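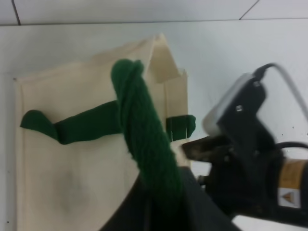 Ticket 1475
Product: Dradura napkins, cream, hemmed
Subject: Green fluff and a grey mark after storing with knits
Status: Solved

Relu Onu wrote, 9:40 am

Hi there, hoping someone can help before I do something silly with bleach. I bought a set of your cream napkins from the Prerkstead shop back in May and I love them, but I've been keeping them in the same drawer as my dark green knitted bits and now I've got two problems.

First one is fluff. Green fibres all over the cream, and they cling like anything. I've shaken the napkins off the back step, I've gone at them with a clothes brush, and there's still a fine green fuzz down in the weave.

Second one is a soft greyish patch near one corner. I can't tell if it's dye that's rubbed off or just grime from the drawer (it's an old drawer, lined with paper from before my time). It's not a hard-edged stain, more of a smudge. It comes and goes depending on which way I face the window, which is driving me up the wall!

Also they won't lie flat any more. I fold the top back and it just stands up in a tent.

What I've tried so far: cold rinse, no soap, on one napkin only. Line dried. Fluff a bit better, colour of the patch the same as far as I could see.

Dradura Care wrote, 11:15 am

Hi Relu, thanks for holding off on the bleach, please keep holding off. Could you do a quick rub test for us? Damp white cloth, press it on the green knit for a minute, and tell us if any colour comes across. And is the knit wool or cotton? The label should say.

Relu Onu wrote, 12:05 pm

Label says Căpraru, wool blend, hand wash. Did the test twice with an old hanky and got nothing, no green at all, just two hairs. So I'm guessing it's not dye? The drawer paper is another story. I wiped that with the same hanky and it came up grey straight away. Bit embarrassing, really.

Dradura Care wrote, 1:30 pm

Sounds like the drawer, then. Tumble the napkins dry on no heat for ten minutes to get the fluff into the filter, then do a warm wash with your ordinary detergent and a dab of dish soap worked into the grey patch first. Iron them while they're still damp, from the middle out to the hem, and that should sort out the tenting too.

Relu Onu wrote, 8:20 pm

Okay, reporting back! The filter was full of green, I could've knitted another sock out of it. Patch is gone on the napkin I was fussing over, and nearly gone on the other one, so I'll give that a second go in the next load. Ironed damp like you said and the fold sits down properly now, though one corner still kicks up a little.

I've chucked the drawer paper and moved the greens into a Distmont bag with a zip. Happy for you to close this one. Do you sell the cream in a bigger size, by the way? I couldn't find it on the site.

Dradura Care wrote, 8:45 pm

Great news. The larger cream is listed under table linen, colour code 109. Closing the ticket now, just reply here if the patch comes back.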